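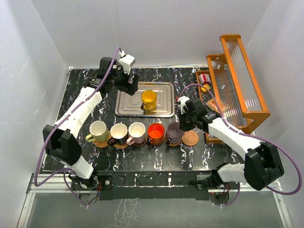 Page last changed: 4th January

The Keeper of Small Loans

The Municipal Lending Office at Parnance was established to provide household articles to residents who had need of them for a limited period. Its rules were set out on a card beside the door. Articles were to be returned clean. Articles were to be returned whole. No article was to be kept beyond the month of October, when the shelves were checked against the register.

Gerd Teuber had served as Keeper for more than 70 seasons, by the Office's own reckoning, which allowed four to the year. He wrote in brown ink and did not approve of abbreviations.

On the last afternoon of the checking, a woman came to the counter and placed upon it a soup ladle wrapped in a tea towel.

"I wish to return this," she said. "It was borrowed by my mother."

Mr Teuber asked for the name.

"Lacerda. I am Rosimeire. The loan will be under hers, but she used mine for everything official. She thought it sounded more settled."

He went to the back room and returned with a register whose spine had been mended with tape. The entry was there: one ladle, large, for a christening at Mornetau. The period of the loan was given as three days.

"The christening was yours?" he asked.

"It was. The ferry from Mornetau stopped for the winter, and then we moved to Omell, and the ladle came with us. She spoke of it every year. She was quite afraid of this Office."

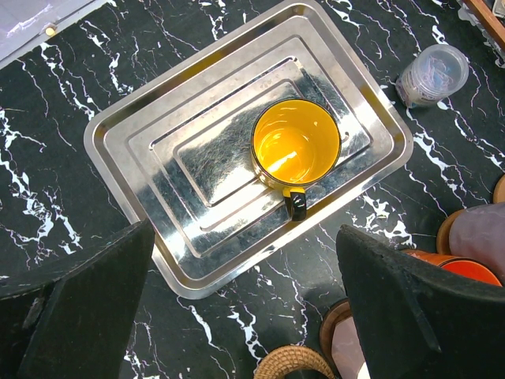

Mr Teuber considered the matter of the fine. The rules allowed a charge of two pence for each day, and he began the sum in the margin, as he was bound to do. He carried it on to a second line. Then he laid down his pen.

"The rule speaks of the borrower," he said. "Is the borrower able to attend?"

"She died in the spring."

"Then the charge cannot be served."

He inspected the ladle – both sides, and the hook at the end of the handle – and found it clean and whole. He entered these facts in the register. In the column for remarks, which had been left blank on every other line of the page, he wrote: Returned with thanks.

Miss Lacerda remained at the counter. She asked whether the ladle might be borrowed again.

"By whom?"

"By me. I am having people to supper."

He turned to a fresh page and asked her to spell the name, although he had it in front of him. Under period of loan he wrote three days – and blotted it with some care.

Shares: 2

Comments (3)

yap_reader: My aunt was just the same about a library book. I enjoyed the part with the second line of the sum.

M. from the coast: Would the fine not pass to the estate? A small point. A good story all the same.

Tilly B: Please may we have another one set at the Office.

Related stories
The Winter Ferry
A Room Above the Post Office at Yap
Notice to All Tenants
The Omell Umbrella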